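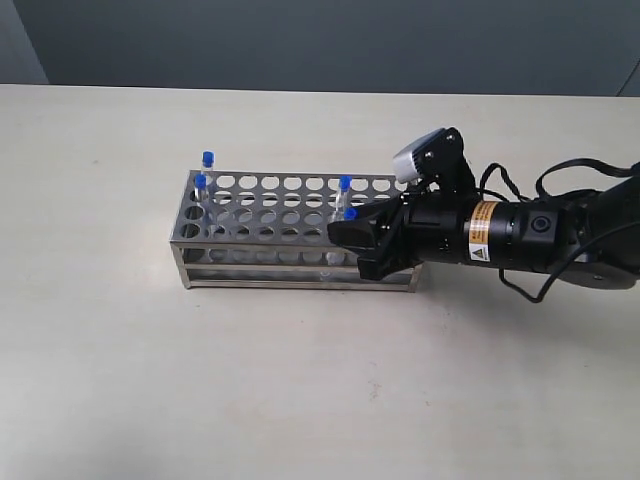

Plirklow, juego de dedos para pinza paralela. Viales de tapón roscado
Ref. Zuseo 576
Precio: 1.877 € (IVA no incluido)
Disponibilidad: solo revisión B. Revisión A retirada de la venta

AVISO DE SEGURIDAD 10/01/2018. Leer antes de pedir y antes de volver a arrancar si ya lo tiene montado

Afecta a todos los juegos Plirklow revisión A. La letra va grabada en la cara interior de la base, junto al tornillo de fijación. Si no hay letra, es una A.

Qué pasa
Al soltar un vial en la gradilla la pinza abre, el brazo sube y el tapón a veces se queda enganchado en el borde del dedo. El vial sube unos milímetros con la pinza y cae. Si hay suerte vuelve a su agujero. Si no, queda torcido, con el fondo apoyado fuera del agujero del piso inferior y el tapón ladeado. El programa no se entera, da la colocación por buena y sigue. En el siguiente ciclo los dedos bajan en vertical sobre un vial que ya no está vertical.

Resultado: vidrio roto en la gradilla. Tenemos 11 casos comunicados por clientes, en dos de ellos con el contenido derramado sobre la mesa. Ningún herido que sepamos. El riesgo principal es de corte al retirar los trozos, más lo que lleve dentro el vial, claro.

Causa
El canto inferior del dedo en la revisión A salió del mecanizado con rebaba. Con tapón liso no se nota. Con tapón estriado la rebaba entra en la estría y agarra. Empeora con la apertura corta (la que viene por defecto en el paquete Skatia), porque el dedo se separa muy poco del tapón antes de subir.

También influye la gradilla. En gradillas metálicas de dos pisos perforados, con agujeros holgados, el vial tiene juego y se inclina con nada. En bloque macizo casi no se ha visto.

Qué hacer ahora, revisión A
Parar la célula. Parada de emergencia, no pausa de programa. La pausa de Skatia mantiene el brazo con tensión y la pinza con fuerza.
No meter la mano entre los dedos y la gradilla aunque el brazo parezca quieto.
Retirar el brazo en manual, velocidad reducida, primero hacia arriba y luego hacia fuera. Nunca en lateral con un vial cogido.
Comprobar los viales uno por uno, mirando también el piso de abajo. El tapón puede parecer recto y el fondo estar fuera de sitio.
Enderezar a mano, con guantes anticorte, siempre con el brazo bloqueado.
Vidrio roto: pinzas largas y contenedor rígido. La gradilla se saca entera y se vacía fuera de la zona de trabajo, no se limpia debajo del brazo.

No limar los dedos. Ya nos han llegado dos juegos limados y los dos agarraban peor que antes, además de perder la garantía.

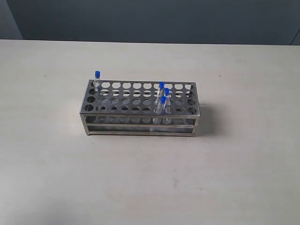

Si hay que seguir trabajando mientras llega el recambio, solo con estos ajustes:
Apertura al soltar: máxima.
Espera tras abrir: un segundo antes de subir.
Subida: lenta hasta librar el tapón, después la normal.
Dejar al menos un agujero libre alrededor de cada vial. Los dedos no tienen sitio entre dos tapones contiguos y al abrir empujan al de al lado, que es otra forma de acabar con uno torcido.
Operario presente. Nada de turnos desatendidos, nada de dejarlo por la noche.

Con esto el enganche baja mucho, pero no desaparece. Con muestras infecciosas, corrosivas o disolventes no se autoriza el uso de la revisión A con ningún ajuste.

Cable de la cámara de muñeca
Aparte del tema de los dedos. En varias instalaciones hemos visto el cable de la cámara haciendo un bucle demasiado largo por debajo de la muñeca. Si baja a la altura de los tapones los puede barrer al girar. Sujetar con las bridas del kit y probar el recorrido completo a mano, sin viales, antes de pasar a automatico. Dejar holgura para el giro, sin pasarse.

Recambio
Gratuito para toda la revisión A, comprada a Zuseo o a través de Baumgartner. No hace falta factura, basta foto de la base y número de serie de la pinza. Los dedos antiguos se devuelven en la misma caja, limpios y descontaminados. Sin hoja de descontaminación firmada la caja vuelve al remitente sin abrir.
Plazo: 13 días laborables desde la solicitud. Los pedidos de julio pueden ir más lentos, cerramos taller una semana.

Revisión B, qué cambia
Canto inferior redondeado y repasado.
Cara interior rebajada en la zona del tapón.
Letra B grabada.
Mismo anclaje, mismos tornillos. Hay que volver a enseñar la altura de agarre, el dedo nuevo es algo más corto. Quien monte la B con los puntos de la A cogerá el vial demasiado arriba, por el borde del tapón, y se le caerá.

Características
Uso: viales de vidrio con tapón roscado, liso o estriado
Montaje: pinza paralela eléctrica, dos dedos
Color: negro mate
Contenido: dos dedos, cuatro tornillos, llave, bridas, plantilla de comprobación
Limpieza: paño con alcohol isopropílico. Autoclave no
Software: Skatia, perfil "vial". Bajarse el perfil nuevo, el antiguo trae la apertura corta

No incluye
Pinza, cámara, soporte de cámara, gradilla ni viales.

Preguntas que nos llegan
¿Vale la revisión B para viales sin tapón? No. Se cogen por el cuello y ahí resbala.
¿Detecta el vial torcido? No, los dedos no llevan sensor. La comprobación con cámara hay que programarla aparte; si ya tiene cámara en la muñeca, una foto de la gradilla después de cada colocación es lo minimo que recomendamos.
¿Puedo mezclar un dedo A y uno B? No. Tienen distinta longitud.

Solicitud de recambio: formulario de servicio técnico, asunto "Plirklow A". Incidencias con rotura o derrame, por teléfono, no por formulario.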